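箱の底を見せてくれる人のほうを信じる

片づけの本を読むと、たいてい「仕切り」の話が出てくる。引き出しの中をさらに小さな箱で区切り、ひとつの区画に一種類だけを入れる。見た目はたしかに美しい。だが私は、仕切りのない大きな箱に雑多なものを入れておくやり方を、もう少し評価してもよいと思っている。

きっかけは自分の家の物置だった。九月に入ってから、子どもの玩具、掃除用のスポンジ、使い道を忘れた小物などを整理しようと思い、小さな収納ケースを10個買った。ラベルも貼った。結果からいうと、二週間でラベルと中身が合わなくなった。動物の人形は「人形」に入れるのか「風呂」に入れるのか。風呂で遊ぶ人形なのだから、どちらでも間違いではない。家族はそれぞれ自分の考えた場所に戻し、私は毎晩それを入れ直していた。

知人のルドミラ・フバーチェクにこの話をしたところ、彼女の返事は短かった。分類は探すときにすればよい、しまうときにする必要はない、というものである。彼女は以前、ヴァーヴラという倉庫会社で返品の受け入れをしていた。戻ってくる品物は種類も大きさもばらばらで、まず大きな容器に入れ、数がたまる前に見て取り出す。しまう側に判断をさせないから、作業が止まらないのだという。

家庭は倉庫ではない、という反論は当然ある。私も最初はそう答えた。しかし考えてみると、家のほうがよほど返品の受け入れに近い。何がいつ戻ってくるか決まっておらず、戻す人は急いでいて、規則を読まない。

もうひとつ、容器の大きさについても誤解があると思う。大きな箱は散らかる、とよく言われる。散らかるのは箱が大きいときよりも、物が重なって底が見えなくなったときである。底が広く、入っているものが少なければ、上からひと目で全部わかる。

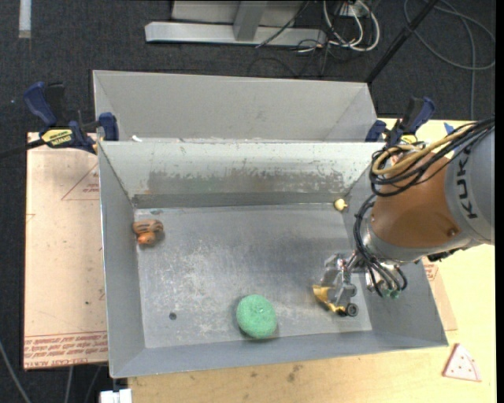 写真提供:ランドウ収納資料室

灰色の金属の箱に、縞模様のついた動物の玩具と、緑色のスポンジのようなものが入っている。仕切りはない。ラベルもない。それでも、動物を取りたい人が迷うことはないだろう。互いに離れて置かれ、周りに床面が十分に残っている。色の違いも効いている。灰色の底に橙がかった茶色や緑があれば、目はすぐにそこへ行く。

私がこの種の箱で好ましいと思うのは、側面が斜めになっていることである。垂直な壁の箱では、隅に落ちた小さなものが影に入り、手を入れても指が壁に当たる。斜めの壁なら上から光が入り、手も入れやすい。家庭用の収納用品は積み重ねたときの見栄えを優先するので、壁がまっすぐなものが多い。棚に並べればきれいだが、中のものを取るのは面倒になる。店で見るときは空の状態なので、この点に気づきにくい。

内側の塗装がはげていることを気にする人もいるかもしれない。奥の壁の下半分には、縁のぎざぎざした濃い灰色の部分が広がっている。私は気にならない。道具を入れる箱の内側に傷がつくのは普通のことで、傷を嫌って物を入れなくなった箱のほうが困る。我が家の新しいケースがまさにそれで、透明な蓋に傷がつくからと、上に何も置けなかった。

もちろん、この方法には限度がある。ミロスラフ・シメクは文具の販売をしている友人で、彼の店には200種類の替え芯がある。これを大きな箱に入れたら商売にならない。似たものが多く、しかも取り違えると困る場合には、仕切りが要る。薬や電池も同じで、私も電池は小さな箱に分けている。言いたいのは、互いに似ていないものまで分ける必要はないということだ。縞のある動物とスポンジを間違える人はいない。間違えようのないものを分けるために手間をかけるのは、労力の使い方としてもったいない。

素材についても触れておく。金属の箱は重く、物を落とすと音がする。集合住宅では夜に玩具を戻すのに気を使うだろう。私は結局、底の広い布製の箱を選んだ。幅が60センチあり、物置の床に直接置いている。布は壁がへたるので、斜めの側面という利点はあまり得られない。この点は金属に負けている。底に薄い灰色の板を敷いたら、中のものは見やすくなった。

入れる数には上限を設けた。9個までである。この数字に深い根拠はなく、それを超えると底が見えにくくなったというだけのことだ。超えたら何かを出す。出したものは元の棚に戻すか、人に譲る。家族に頼んでいるのは「箱に入れる」という一点で、どこに入れるかは頼んでいない。以前のように毎晩入れ直すことはなくなった。

買った10個のケースのうち、今も使っているのは電池用のひとつである。残りは重ねて物置の奥に置いてある。

(2020年9月17日)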